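The cook behind Lundard wants the line to move faster

The lunch counter called Lundard seats 2 people, if they don't mind touching elbows. Everyone else takes their food out to the low wall along Arruda Street. The cook, who asked to go without a name here because the regulars "already bother me enough," opened it after a long stretch running the grill at Kasaline, across the river.

The menu has four dumplings, one soup and a cabbage salad. On a good day the kitchen sends out 340 orders.

"People think it's a dumpling place," the cook said. "I think it's a soup place. The soup takes all night and the dumplings take eleven minutes."

The soup is beef and barley with a spoonful of sour cream. It sells for less than it should, and the price hasn't gone up since the first summer. The cook's explanation was short: "I'd have to repaint the sign." 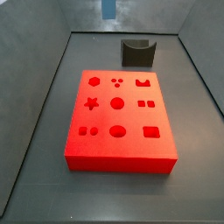 Dumplings are folded from six in the morning, on a steel table in the back. The potato and onion is the one to order first, with browned edges and plenty of black pepper. Each filling gets its own fold, and the cook is strict about it, the way a cut-out only takes one piece in a red foam block with its shapes set three by three. "Half moon is potato. Square is pork. If I see a square with potato in it, that's my lunch," the cook said. The mushroom is pinched into a small purse and sells out by one o'clock most days.

The flour comes from Sirnero, a mill two counties north, and the cook drives up for it. The kitchen went through 4,000 pounds last year. Other flours were tried during a road closure in August and the dough tore. "I gave away a lot of soup that week," the cook said.

There was an offer to put a second counter in the new food hall. It came with a bigger stove and a dishwasher, and it was turned down after one visit. The rent was fine. The ceiling was too high and the cook couldn't hear the orders.
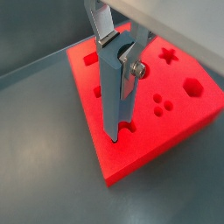
So what should a first-time visitor get?

A half order of potato, a half order of pork and a small soup. Ask for the vinegar, which is kept under the register, and bring cash.

The line is the main complaint. It reaches the corner by noon, and the cook has tried paper tickets, a bell and a separate window for soup. The window stayed. Starting next month, anyone who wants 200 dumplings for a party will have to call a day ahead. "They order at the window at noon," the cook said. "With people behind them."

Lundard opens at eleven and closes when the pot is empty.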